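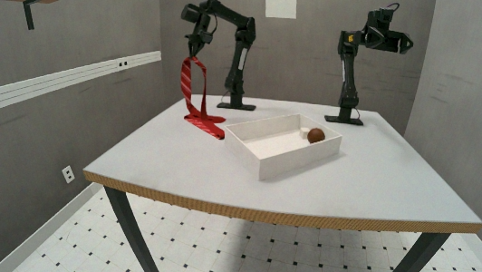

Simulated view: a red necktie with white stripes, held over a white tabletop.

4 min read

Hi Marjatta,

Sorry this is a few days behind, August got busy. Quick rundown on the Rinia clothing bank as of 2024-08-20.

We handed out 1,423 items this quarter, mostly interview clothes and kids' school stuff. Our target for the year is 2,000, so I'm pretty happy! Intake is at 2,152 pieces, and the back shelves are groaning. Coats keep coming in even though it's hot out, and men's shoes in the bigger sizes are still what we run out of first.

The Bolger Street pickup point opened with five regular shifts (Duarte Seixas set up the rota and it has held so far). People like that it stays open after work. Parking is a pain - we've asked the building if we can use the side lot.

Money: rent and laundry are on budget. Hangers and rails went over, and I moved a bit across from printing to cover it. Receipts are in the Esano folder.

Next up is winter coats, and I'd like to talk about a second washer before the cold sets in. Can we find a time to go over the numbers? Mornings are best for me.

We use cookies to remember your settings. Accept / Manage

© Rinia Clothing Bank | Contact us | Back to top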